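Fisheye or normal lens on a hand-held gripper?
Forum: Cameras and sensing
14 replies, showing the last page

ltudose wrote:
I have tried both lenses on the Narmont hand-held gripper for two weeks now. With the normal lens the fingers fill most of the picture and the tracking is lost each time I turn my wrist. With the fisheye it holds much better, but my calibration error is bigger and I do not know if I should worry.

w_diekmann wrote:
You should worry a little. A fisheye gives you few pixels in the middle, exactly where the object is. I went back to the normal lens and added a second camera on the table. It costs more cable, but my grasps are cleaner.

naima_g wrote:
I do not agree with Wolfram. A second camera on the table is fine if you never leave the table. We carry the tool from room to room, and then the table camera is useless. Which calibration model do you use, ltudose? The ordinary one fails near the rim.

ltudose wrote:
The ordinary one - so maybe this is my mistake. I took 232 board pictures and all of them were near the centre. I put one view from the fisheye here, with the tool turned far over. Even so, the ceiling lights, the desks and the floor are all in it.
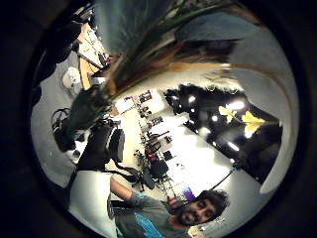 w_diekmann wrote:
Re: calibration
OK, for tracking I accept it, there are many fixed corners. But look how the leaves are smeared towards the rim. I would not trust any measurement there. Try a shorter exposure first.

naima_g wrote:
Shorter exposure, yes. And repeat the board pictures with a fisheye model, with the board also in the outer part. You do not need 232 of them.

ltudose wrote:
Thank you both. I will do this and post the new error in November.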